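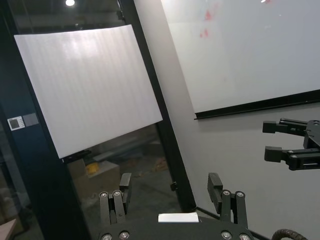 By the Belirdale business desk
Published in January, 4 min read

Astar, the Belirdale company that packs and ships household goods for small online shops, will decide before the end of the winter whether to buy its first two-armed robot station. The company has set aside money for one station this year and has asked for prices on a second, according to a budget note that was shared with its shop customers.

The plan is modest in size. Astar has 28 employees on the packing floor, and the note says that none of these jobs will be removed because of the purchase. The robot station is meant for the handling of items that are large but light, such as baskets, lampshades and storage bins. These goods take a lot of room on a packing bench and they are tiring to turn and lift for a whole shift, although they do not weigh much.

Two suppliers are still in the competition. One is Amato, which sells complete stations with arms, grippers, table and software in one price. The other is Nerelach, a smaller firm that rents the arms by the month and charges separately for the grippers and for the hours of training. Astar has not said which offer is cheaper. It said only that the two are difficult to compare, and that the difference depends on how many years the equipment will be kept.

A large part of the note is about the grippers. In both offers the arms use simple grippers with two fingers, and the company had first planned to buy suction tools as well. That plan has been postponed. Suction does not hold well on woven goods, and many of the items in the first group are woven. The money for suction tools was moved to spare fingertips and cables, where the company expects to have regular costs.

To make the list of goods for the first year, the purchasing team went through the catalog of its customers. They found 496 products that are light enough for the arms. After they removed everything that is too soft, too small or sold in very low numbers, the list had 123 products. Baskets with handles are the biggest group on it, and they are also the reason why the company is looking at two arms and not one. A tall basket that is held only on one side will tilt, and a person would also use both hands for it.

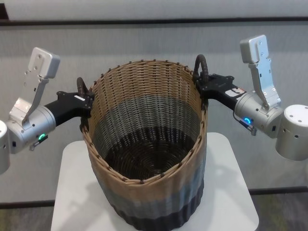
The products on the list do not all have the same value for the company. Some of the baskets sell the whole year, but others are ordered mostly before the holidays, and a station that is busy for two months and quiet for ten would be hard to pay back. For this reason Astar has asked both suppliers to explain how much work is needed to change from one product to another, and who will do this work. Amato includes the first six products in its price. Nerelach includes no products, but it promises to teach two Astar employees so that they can add new ones by themselves.

The second question is about space. The packing hall in Belirdale is already full in the busy season, and a station with two arms needs a free area on every side so that people can walk past in safety. The company has measured a place near the loading doors and another one next to the returns room. The first has better access for carts, but it is cold in winter, and one of the suppliers has asked for a more stable temperature. The place next to the returns room would need new electrical work - this is not yet in the budget.

Astar also writes openly about the costs that were missing in its first calculation. These include the safety check before the start, insurance, the extra table, and the working hours of the people who will stay beside the station during the first months. With all of this added, the expected cost of the first year became nearly double the price of the equipment alone. The note advises customers who are thinking about a similar purchase to ask for these numbers early, before they compare the arms.

Prices for the shops will not change this year. The company says that it does not expect to save money in the first year, and that it would be wrong to promise a lower packing fee now. If the station works well, the fee for large light goods will be discussed again when the yearly contracts are renewed.

Both suppliers must send their final offers by the end of the month. They were asked to give one price for three years and one for five years, with repairs included in both. Astar has also asked for the right to return the station after six months if it cannot handle the agreed part of the list. Nerelach has accepted this condition in its rental contract, and Amato is still discussing it.

Shops that want their products to be considered for the first list can send samples to the Belirdale packing hall. Each product should come with its normal box and with its filling material, and there is no charge for the check. Samples will be kept until the decision is made and then returned with the next regular delivery.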